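Section 4. Care of the Countertop

4.1 General

The speckled countertops in the Plandlow kitchen are to be cleaned at the close of each session and inspected once a month. The person signing the kitchen log is responsible for both tasks. Questions about products or repairs should be directed to Ilse Kasten at the Jallstead office.

4.2 Daily cleaning

1. Move all portable items to the cart.
2. Brush crumbs toward the sink with a dry cloth.
3. Mix 26 ml of Notard surface cleaner with 2000 ml of warm water. Do not use the cleaner undiluted.
4. Wipe the surface in straight, overlapping strokes, working from the wall to the front edge.
5. Rinse with a second cloth and clean water.
6. Dry with a lint-free towel.

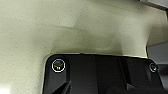
Note: Residue is hard to find on a pale, speckled finish when viewed from directly overhead. Lower the head until the ceiling light is reflected in the surface, then look across it. Dull streaks indicate that step 5 should be repeated.

CAUTION: Do not use scouring powder, oven cleaner or steel wool. Scratches made by these products cannot be polished out on site.

4.3 Heat and stains

1. Place a trivet under any pan taken from the stove or oven.
2. Blot spills of coffee, wine or beet juice at once. Do not rub.
3. If a mark remains after drying, apply Vitale stain paste and leave it for 300 seconds before rinsing.
4. Record any mark that cannot be removed in the kitchen log, with its distance from the nearest wall.
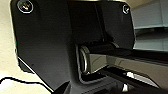

Power cords are a frequent cause of spills and must be checked before liquids are brought to the counter. Route each cord along the wall where possible and keep it clear of the sink. A thin black cable shows up well against a cream surface, but it is easily overlooked once trays and bowls have been set down -- trace its full length by eye before starting work. Unplug appliances before wiping beneath them.

4.4 Monthly inspection

Check the sealant along the wall for gaps. Counters installed in 1993 have a narrower joint and are to be resealed each June.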